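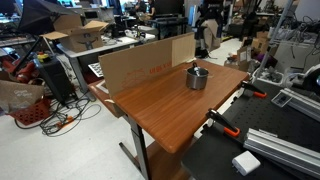 *Pot on the wood table, cardboard backdrop up, breadboard and clamps to the right.*

**girnetti_axis** – Shop build, week four. Goal is lifting the utensil out of the pot and putting it back. Base is on the breadboard, table is separate. Repeatability at the tool is fine over 40 cycles, but the pot position drifts relative to the base. Ideas?

**remgate40** – Your table and your base don't share a frame. Bolt an extrusion between them.

**jbepari** – Disagree. Tie them together and every acceleration goes into the pot. I'd leave them separate and recalibrate at startup.

**remgate40** – Recalibrating doesn't help if the table walks mid-run. Measure first.

**girnetti_axis** – Measured. Dial indicator on the table edge, 220 moves at full speed, no shift. At the pot rim I do get movement.

**jbepari** – Then the pot is sliding. Rubber mat under it, and lower the exit speed.

**auer_184** – Also tidy the cables on the floor before you run unattended. One snag and your zero is gone.

**remgate40** – Mat is worth trying. I still want the extrusion – post numbers for both.

**girnetti_axis** – Mat first, rail after. Will post both logs.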